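Norodcombe hotel trade day – quick notes from the walk-round
March
By Cyrill Wieser

Back on the train, typing this up before it all blurs. Four properties in one day, lunch standing up, one pair of shoes ruined. Norodcombe does this every spring for agents and small tour operators: the hotels open up, you get a lanyard and a map, and you walk. The map was wrong in two places. More on that.

Started at the Zallska, 8:15, because it's right across from the station and they had coffee. Biggest hotel in town, 540 rooms, and you feel it. Lobby is long and loud. Check-in desks all down one side, groups queueing by 8:30 already. Staff quick though – I stood near the desk pretending to read my phone and the line moved.

Saw three room types. The standard double is tight. Good bed, good blackout curtains, desk you could work at if you moved the kettle. The corner rooms on the upper floors are the ones to ask for, two windows and a view down to the harbor. Ask for even numbers. Odd side gets the delivery yard, trucks from 5 a.m. according to the rooms manager, who was very straight with us about it and I liked her for that.

Breakfast is buffet, included on most group rates but not on the lowest one, check before you quote. Eggs fine. Bread better than fine.

Then the walk to the Arnura. Map says six minutes. It's 22, uphill, and the map leaves out the stairs. If you're sending clients with mobility issues put them in a cab, there's a stand behind the station. Told the organizers this, they wrote it down.

Arnura is the one everyone wanted to see. Old customs building, reopened after two years of work. Small, quiet, thick walls. Rooms all different, which is lovely for couples and a headache for groups, you can't promise anybody the same thing as their friends. Bathrooms are the best I saw all day. Proper water pressure on the top floor, I ran the shower to check and got my sleeve wet. 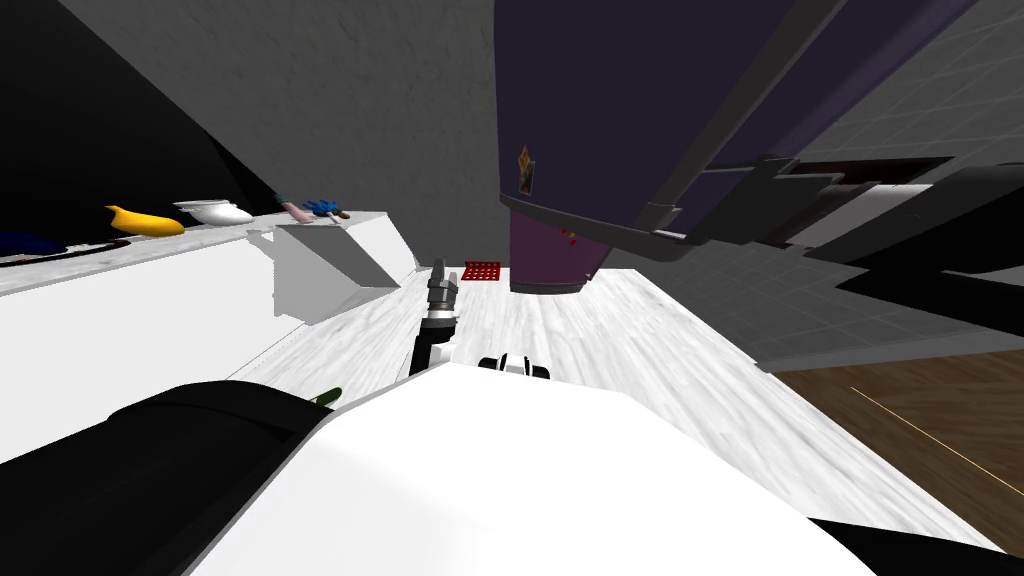
No elevator to the fourth floor, stops at three. They'll carry bags. The bar opens at four and they don't do dinner, just plates of cheese and a soup, so guests who arrive late will be going out. Plenty open nearby until ten. After that not much.

Rates: they wouldn't give a printed sheet, everything by email and "depending on season." Asked twice. Got a smile twice. Will chase.

Lunch was in the Arnura courtyard, standing, wind getting up. Talked to a couple of agents who do walking tours along the coast. They'd had trouble placing single travelers here at a decent price, same as me. Singles supplement is the sore point in this whole town. The Zallska will drop it midweek if you book ten or more rooms. The others haven't moved.

Afternoon, the Sugawara. Out past the park, take the number 4 bus, don't walk. Apartment-style hotel, long-stay guests mostly, families in the school vacations. Every unit has a kitchenette, real fridge, two burners. Washing machines on each floor, coin free. I'd send families here without thinking twice. Downsides – reception closes at nine and after that its a key code and a phone number, and the sofa beds are for children only, whatever the website says. I lay down on one. My feet hung off.

The pool is small and was full of aqua aerobics so I can't tell you more than that.

They also have a meeting floor, newly carpeted, still smells of glue. Main hall seats 1,000 theater style, which surprised me, it's a huge room for a hotel out there. Conference people take note. Catering is in-house and you can't bring your own. Parking is free up to three hours, then it climbs fast.

Last stop was a guesthouse on the harbor I won't name, they weren't ready for us. Half the rooms being painted, owner very apologetic, nice dog. Will go back in the fall.

Closing drinks at the town hall. The tourist office gave a short talk, slides wouldn't load so she did it from memory. Norodcombe now has 1,267 hotel rooms open year-round, up on last year, and they want more visitors in the off months. Fine by me. The town is better in March than in August anyway, you can get a table and hear yourself talk. Late buses are thin out of season though, last one from the park side goes at 10:40.

What I'd book tomorrow: Zallska for groups, even side. Arnura for anniversaries, second or third floor. Sugawara for familes and anyone staying longer than four nights.

Still waiting on: Arnura rates, Sugawara cancelation terms for groups, and my umbrella, which I think is in the Zallska lobby next to the big plant. If you were on the day and picked up a green one by mistake, drop me a line.

Last updated: March
Contact | © Cyrill Wieser | Back to top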